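Saturday, November 16, 2024

Raining since breakfast, so I have no excuse for not writing. I've been off buying clothes since April and I keep meaning to put down how it's going, and then I don't, and then somebody asks me and I give them a ten-minute speech they didn't want.

Quick catch-up for future me, who will have forgotten. In the spring I went through my bank statements and added up what I'd spent on clothes the year before. It came to $1,305. I would have guessed half that! I don't even dress well! I wear the same gray sweater until it can stand up on its own. Most of that money went on things bought late at night on my phone, lying in bed, with a vague idea that I was about to become a person who goes to more dinners. So I said 12 months, nothing new, thrift allowed but only to replace something that has died. Underwear and socks exempt. I'm not a monk.

The first month was easy because I was smug. The summer was harder. It was the sandals that nearly did me in, the Lotach ones with the cork sole, which went on sale in July and followed me around the internet for weeks. I had them in a cart. I had the card number typed in. Then my bus came, and by the time I'd found a seat the page had timed out, and I took that as a sign. I still think about them.

What I didn't expect is how much of this would end up being about washing. If you're keeping things you have to look after them, and I have never looked after a thing in my life. I grew up in a house where everything went in together on hot and came out the color of dishwater. So this fall I've been teaching myself, mostly from an old home economics book I picked up at Flulow for a dollar, with somebody's grocery list still in it (liver, thread, stamps). It has a whole chapter on collars. I've read it twice.

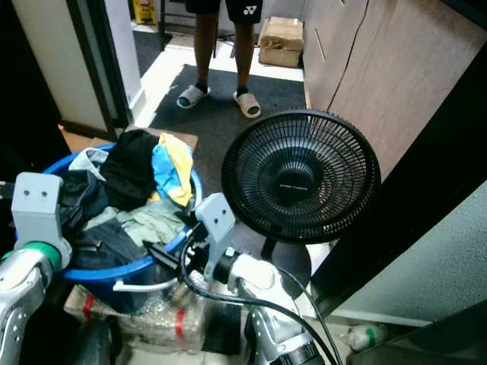

So here's what I've changed so far. Darks go inside out. Cold for nearly everything. I zip the zippers, which I'd never done, and no wonder my T-shirts had those tiny holes at the front, I'd been running them through with open jeans for years like putting them in with a cheese grater. Sweaters get washed far less than I used to wash them. I hang them by the open window overnight and in the morning they're fine, or fine enough for the office. And about a third of the detergent I used to pour in. My towels have gone back to being towels – they used to sort of push the water around.

The black cardigan is a sore point. I washed it before I'd reached the wool chapter and it would now suit a child. I cut the sleeves off and use them as wrist warmers when I'm typing, which the cat resents for reasons of her own.

Also mending! I took the good coat down to Hayat on Thursday to ask about the lining, fully expecting to be told to throw it out. It's a narrow little shop with a curtain for a door and there's always a radio going. He turned the coat inside out on the counter, tutted at whoever had done the pockets (me) and said he could put in a whole new lining for less than I'd spent on lunch that week. I have to go back on Wednesday. I picked a dark green satin and I'm ridiculously excited about it, considering not one person will see it unless I fall over.

I sewed two buttons on by myself while I was waiting for the bus home. One of them is even in the right place.
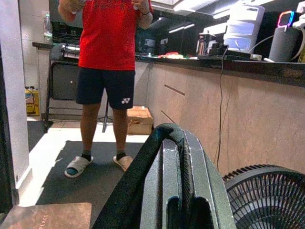
I had a wobble this week, though, and I should put it in or this diary is just bragging. We've got the Skavport trip coming up and there's a dinner on the second night, a proper one with a seating plan, and I stood in front of the closet on Tuesday and decided I had nothing. The old feeling, exactly the same as ever, hot face and everything. I was on the phone looking at dresses before I'd noticed I'd picked it up. There was a blue one. It was lovely and it was going to fix my life.

I put the phone in the bread bin (it has a good lid) and went back and tried on every single thing I own that could pass for dinner. It took most of the evening. Some of it was awful. There's a wrap dress in there that I've moved between three apartments without wearing it once, and I finally saw why: it has a bow, at the back, right where you'd lean on it. That one's going to Flulow. But at the far end, under a dry cleaning bag, was the rust-colored dress from my cousin's wedding, and it still zips. It has a mark on the hem. I've been at the mark with white vinegar and an old toothbrush and it's fainter, or I've stopped being able to see it, and either one will do for a dinner by candlelight.

Shoes are another matter. I'm not ready to talk about shoes.

I did have a look through the money side last night. So far I've spent $5 on thread and needles and the coat lining will be on top of that. I was going to put what I'd saved into a separate account, very grown up, and of course I haven't, it's just dissolved into groceries and train tickets. I think I'd assumed there would be a big pile of it at the end. Still, the card bill doesn't make me feel sick anymore when it comes, and I open it the same day.

The thing I miss is a bit embarrassing. I miss packages. I used to come home and there'd be one on the mat and it was like a tiny birthday, even though I'd sent it to myself and knew perfectly well what was in it. I've started ordering seeds, I noticed, and then library books from the other branches, so there's always something waiting for me to collect. I don't know if that's cheating. There's a book on darning ready now and I'd go this afternoon if it would only stop raining.

I rang my sister after lunch to tell her all this, the bread bin and the vinegar and the green satin, and asked if she wanted to do it with me next year.

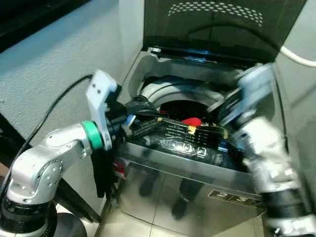 Absolutely not, my sister said, she'd last until the first good boot sale and then she'd have to lie to me, and anyway she'd seen my elbows at her birthday and thought somebody ought to be buying me sweaters. She did ask how much vinegar, though. And whether you rinse it out after, and if it works on curtains.

I said I'd look it up in the book. I've looked, and curtains are a chapter of their own, with a warning about fringe. I'll read it to her tomorrow. Now I'm going to hand-wash the gray sweater in the sink, the proper way, squeezing and no wringing, and lay it flat on a towel somewhere the cat can't get at it.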